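4.2 Evaluation of the dual-arm kit

The second product in the comparison was the Bevo dual-arm kit, supplied by Hovland and set up by us over a white tabletop. The vendor lists it as a complete package for bench-scale handling: two arms, two-finger grippers, wrist cameras and a control license. We used firmware dated 2021-11-17 for all runs and did not apply the March update, which changes the default grip force.

The task set was taken from the Fakach protocol and includes both rigid and soft objects. Each episode ends when the target object has been placed or when the time limit of 27 s is reached. A head-level view (Figure 3a) is recorded together with the wrist views. The case-and-ball layout is the hardest of the set for approach planning, as the case is tall enough to restrict the wrist angles available near the ball.

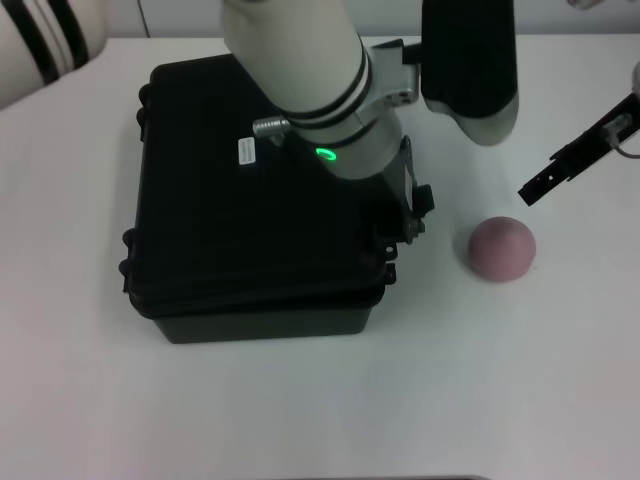 Both arms share one workspace, and the kit's planner treats the other arm as a static obstacle unless the coordination module is enabled. We enabled it. With the module off, the planner rejected 13 of the first 27 requests in this layout – most of them with the same joint-limit warning – and we did not consider the setting further.

A total of 966 episodes were logged. Wrist images were stored at the native rate with automatic exposure, as shipped. Under these settings, fast arm motion produces strong blur on the tabletop while the gripper housing, which moves with the camera, keeps its edges (Figure 3b). The Vindby detector used for scoring was trained on still images only, so its output on such images was discarded and the last sharp one was used in its place.
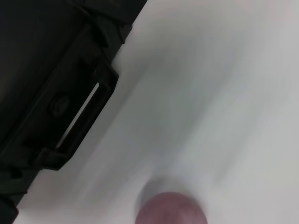 Fixed exposure is available in the kit but has to be set separately for each camera, and the value is lost on restart. In 7 sessions the setting was found to have reverted, and these sessions were repeated. The manual does not mention the behavior. We therefore report all results with automatic exposure and leave the fixed setting to Section 5.

Figure 3. Bevo kit during the case-and-ball task. (a) Head-level view. (b) Wrist view with motion blur.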